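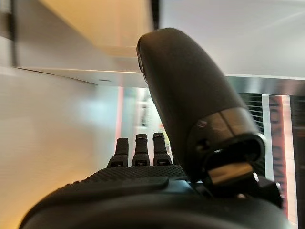

로봇손 동아리 중간 보고 드립니다

안녕하세요. 지난번 보고서가 너무 딱딱했다는 말씀을 듣고 이번에는 그냥 편하게 쓰기로 했습니다. 표랑 영수증 목록은 따로 보내 드렸으니 여기서는 3월부터 9월까지 저희가 뭘 했고 어디서 막혔고 남은 지원금을 어떻게 쓰고 싶은지 말씀드릴게요. 조금 깁니다!

먼저 큰 그림부터요. 저희 과제 이름은 여전히 '브레든(Bredden)'이고, 목표도 신청서에 쓴 그대로입니다. 학생들이 손목에 작은 카메라가 달린 로봇손으로 선반 위 물건을 집어서 옆 칸으로 옮기게 만드는 것. 그걸 겨울 발표회에서 관객 앞에서 보여 주는 것. 신청서에는 '다양한 생활용품'이라고 호기롭게 썼는데, 지금 안정적으로 다루는 건 종이컵, 테니스공, 빈 필통 정도예요. 납작한 건 아직 멀었습니다. 카드나 자 같은 건 손가락이 바닥을 긁기만 하고 들어 올리질 못해요.

1. 모임 운영

봄에 설명회를 했을 때 신청서를 36장 받았습니다. 솔직히 장비가 한 벌이라 다 받을 수가 없어서 25명으로 시작했어요. 떨어진 학생들에게 미안해서 방학 때 하루짜리 체험 시간을 따로 열었는데, 그때 온 학생 중에 2학기부터 정식으로 들어온 친구들도 있습니다. 시험 기간에는 빠지는 사람이 많아서 아예 모임을 쉬었고요. 처음에는 억지로 열어 봤는데 서너 명 앉아서 케이블 정리만 하다 끝나더라고요.

조는 세 개입니다. 손과 배선을 맡는 기구조, 손목 영상을 다루는 영상조, 동작을 만들고 기록하는 조작조예요. 1학기에는 조를 고정했는데 이게 문제가 좀 있었어요. 영상조는 손을 한 번도 못 만져 보고, 기구조는 자기들이 조인 관절이 화면에서 어떻게 보이는지 모르고. 그래서 9월부터는 한 달마다 한두 명씩 조를 바꿔 앉습니다. 바꾼 첫 주는 정말 엉망이었지만 지금은 서로 말이 통합니다. "엄지가 너무 들어와서 뒤가 안 보여" 하면 기구조가 바로 알아듣거든요.

2. 손과 카메라

가장 시간을 많이 잡아먹은 건 카메라 위치였습니다. 손목 쪽에서 손끝을 올려다보는 각도가 나오다 보니 엄지가 오른쪽을 크게 가려요. 손가락 세 개는 가운데에 나란히 끝만 보이고, 손 몸통은 너무 가까워서 흐릿합니다. 처음 영상을 틀었을 때 한 학생이 "로봇이 자기 손가락만 쳐다보고 있네요"라고 해서 다 같이 웃었는데, 사실 꽤 정확한 지적이었어요.

받침을 여러 번 다시 깎았습니다. 카메라를 바깥으로 빼면 시야는 넓어지는데 선반에 부딪치고, 안으로 넣으면 엄지가 더 커집니다. 지금 쓰는 건 받침 3호고, 당분간 이걸로 고정하려고요. 대신 조작조에서 접근 순서를 바꿨어요. 멀리서 엄지를 벌린 채로 목표를 먼저 확인하고, 가까이 가서는 영상 대신 관절 값에 기대는 방식입니다. 성공률이 눈에 띄게 좋아졌어요(숫자는 따로 보낸 표에 있습니다).

손바닥 쪽의 촘촘한 무늬 패드는 이번 학기 최고의 효자입니다. 공이 미끄러져 빠지는 일이 확 줄었어요. 다만 먼지가 무늬 사이에 끼면 금방 성능이 떨어져서, 모임 시작할 때 붓으로 한 번 쓸어 주는 걸 당번 일로 정했습니다. 당번표가 잘 지켜지느냐 하면... 반반이에요.

3. 소프트웨어와 데이터

동작 기록은 '클리스티스(Clistis)'라고 이름 붙인 저희 자체 프로그램으로 합니다. 1학기에 조작조 학생들이 만든 건데, 처음엔 저장 버튼을 누르면 가끔 저장이 안 되는 무시무시한 프로그램이었어요. 여름에 고쳤고 지금은 믿고 씁니다. 9월 말까지 모은 기록이 1,179개입니다. 실패한 시도도 지우지 않고 다 넣었어요. 학생들은 처음에 실패 기록을 창피해하면서 몰래 지우려고 했는데, 어디서 틀어졌는지 찾을 때 제일 먼저 열어 보는 게 실패 기록이라 요즘은 오히려 메모를 길게 달아 둡니다. "왼쪽 손가락이 먼저 닿아서 컵이 돌아감" 이런 식으로요. 읽다 보면 꽤 재미있어요.

영상 쪽은 조명이 골치입니다. 흰 벽과 흰 선반 앞에서 시커먼 손이 움직이니까 밝기 자동 조절이 왔다 갔다 해요. 손이 화면을 많이 가리면 배경이 하얗게 날아가고, 손을 빼면 다시 어두워지고. 그래서 노출을 수동으로 묶었는데 오후 네 시 지나서 햇빛이 바뀌면 또 맞춰야 합니다. 영상조가 밝기 맞추는 순서를 한 장짜리로 정리해서 벽에 붙여 뒀고, 새로 온 학생도 그걸 보고 혼자 할 수 있게 됐어요.

4. 잘 안 된 것들

숨길 이유가 없으니 적겠습니다. 우선 부품 배송이 예상보다 한참 늦었어요. 구카드(Gukard)에서 주문한 관절용 케이블이 늦게 오는 바람에 6월은 거의 모의 동작만 돌렸습니다. 업체에서 미안하다며 여분을 조금 더 넣어 줘서 결과적으로 예비품은 넉넉해졌지만, 학생들 기운이 빠진 건 되돌리기 어려웠어요. 다음에는 방학 전에 주문을 끝내 놓겠습니다.

그리고 음파우메(Mfaume) 대회는 예선에서 떨어졌습니다. 규정에 있는 제한 시간을 저희가 너무 만만하게 봤어요. 한 개 집는 건 되는데, 정해진 시간 안에 연달아 집는 연습을 거의 안 했거든요. 돌아오는 버스에서 다들 조용하다가 누가 먼저랄 것도 없이 속도 이야기를 시작해서, 도착할 때쯤엔 할 일 목록이 공책 한 바닥을 넘겼어요. 저는 그게 참 좋았습니다. 그 목록이 지금 2학기 계획의 뼈대예요.

안전 쪽으로는 다친 사람이 없습니다. 다만 작동 중에 손을 넣어서 컵을 바로 세워 주려던 일이 있어서, 그 뒤로는 전원을 내리고 소리 내어 "껐습니다" 말한 다음에만 손을 넣기로 했어요. 유치하다는 반응도 있었는데 지금은 저도 집에서 콘센트 뽑으면서 말합니다.

5. 남은 기간과 부탁 말씀

10월에는 연속 집기 연습, 11월에는 납작한 물건 도전, 그다음은 발표회 준비입니다. 납작한 물건은 손가락 끝에 얇은 덧댐을 붙여 보자는 의견이 있어서 기구조가 재료를 고르는 중이에요. 될지는 모르겠습니다. 안 되면 선반 가장자리로 밀어낸 다음 집는 방법으로 돌아가려고요.

예산은 재료비가 조금 남고 교통비가 모자랍니다. 대회장이 생각보다 멀었어요. 재료비 남은 것 일부를 교통비로 옮겨 써도 되는지 답을 주시면 감사하겠습니다. 안 된다고 하시면 발표회는 교내에서 하는 쪽으로 바꾸면 되니 부담 갖지 마시고요. 그리고 혹시 시간이 되시면 오후 모임에 한번 들러 주세요! 학생들이 컵 옮기기를 보여 드리고 싶어서 벌써 순서까지 정해 놨습니다. 다음 보고는 11월 모임을 마치고 보내 드릴게요.

로봇손 동아리 지도교사 드림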